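Guest Services Host (Residential), Plelmont Villas

4 min read

Plelmont Villas invites applications for the position of Guest Services Host at its hillside property above the village of Dulia. The position is full time and residential. The successful candidate will join the existing guest services team in November and will report to the Property Manager.

About the property

Plelmont Villas is a group of self-catering holiday homes set in shared gardens, with two outdoor pools and a reception building at the lower gate. The villas range from one-bedroom units for couples to larger houses used by families and small groups. Most guests stay between three and seven nights. The property is owned and operated by Baláž Hospitality, which also manages the Datano guesthouse on the coast road. Hosts may be asked to cover shifts at Datano during busy periods, and transportation between the two sites is provided.

The property receives guests throughout the year. The winter season is quieter and includes a higher share of long stays, while the spring and summer months involve daily arrivals and departures. Applicants should be comfortable with both patterns of work.

Duties

The Guest Services Host is responsible for the welcome and comfort of guests from arrival to departure. Regular duties include:

- Meeting guests at reception, checking identification and completing registration
- Escorting guests to their villa and explaining the heating, air conditioning, safe and kitchen appliances
- Preparing each villa's welcome supplies and breakfast basics before check-in
- Answering questions by phone, by message and in person
- Arranging airport transfers, car rental and restaurant reservations
- Reporting faults to the maintenance team and confirming with the guest when repairs are complete
- Completing the villa inventory after each departure
- Handling late arrivals, which can extend to midnight
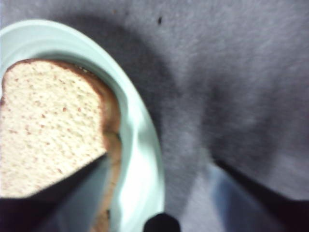

Hosts do not clean the villas, but they carry out the final inspection after housekeeping has finished. This inspection covers linens, towels, kitchen equipment, outdoor furniture and pool safety notices. A villa may not be released to an arriving guest until the inspection form has been signed.

Complaints are handled in the first instance by the host on duty. Where a guest requests a change of villa or a refund, the matter must be passed to the Property Manager the same day, together with a short written account.

Requirements

Applicants must have at least one year of experience in a hotel, guesthouse, vacation rental or similar setting. Applicants must speak and write English well. A second language is welcome and should be mentioned in the application. A valid driver's license is required, as hosts use the property's vehicle to collect supplies and, on occasion, to assist guests with luggage. The grounds are steep in places, and the work includes climbing stairs and carrying bags.

Experience with reservation software is helpful but not required. Training on the property's system will be given during the first two weeks. Candidates must be legally entitled to work at the time of application. Plelmont Villas is not able to sponsor work permits for this position.

Hours and pay

The working week is 40 hours over five days, on a rotating schedule that includes weekends and public holidays. Schedules are issued two weeks in advance. Early shifts begin at 7 a.m. and late shifts end at 11 p.m., except when a late arrival is expected. Time worked beyond the scheduled shift is returned as paid time off or added to the following month's pay, at the employee's choice.

The gross monthly salary is 2,545 euros. Employees who complete the full summer season receive an additional payment of 900 euros at the end of that season. A clothing allowance of 200 euros is paid with the first month's salary and is intended to cover shoes and outerwear. Shirts are provided.

Staff accommodation

The position includes a private room in the staff house, which stands behind the reception building. Each room has a bed, desk, closet and private bathroom. The kitchen, laundry room and terrace are shared. Utilities and internet access are included, and no rent is deducted from salary.
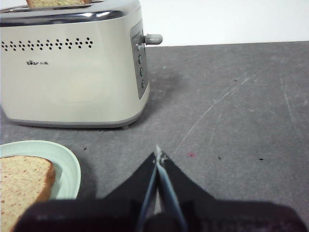 Residents of the staff house are expected to observe quiet hours from 11 p.m. to 7 a.m. and to keep the shared rooms in good order. Overnight visitors are permitted with prior notice to the Property Manager. Pets cannot be accommodated. Staff may use the lower pool outside guest hours.

Employees who prefer to live off site may do so. In that case the property does not pay a housing supplement, but free parking is available at the lower gate.

How to apply

Applications should include a resume, a cover letter of no more than one page and the contact details of two references, at least one of whom must have supervised the applicant. The cover letter should state the earliest available start date and whether staff accommodation is required. Please quote reference 791 in all correspondence.

Applications may be submitted through the careers form on the Plelmont Villas website or delivered in person to reception. Photographs, dates of birth and details of marital status should not be included.

The closing date for applications is 18 October 2025. Applications received after that date will not be considered. Selected candidates will be invited to a first interview by video call, followed by a visit to the property. Reasonable travel expenses for the visit will be reimbursed on presentation of receipts. References are contacted only after the second interview and with the candidate's consent.

Plelmont Villas is an equal opportunity employer. Candidates who need an adjustment at any stage of the selection process are asked to state this in their application.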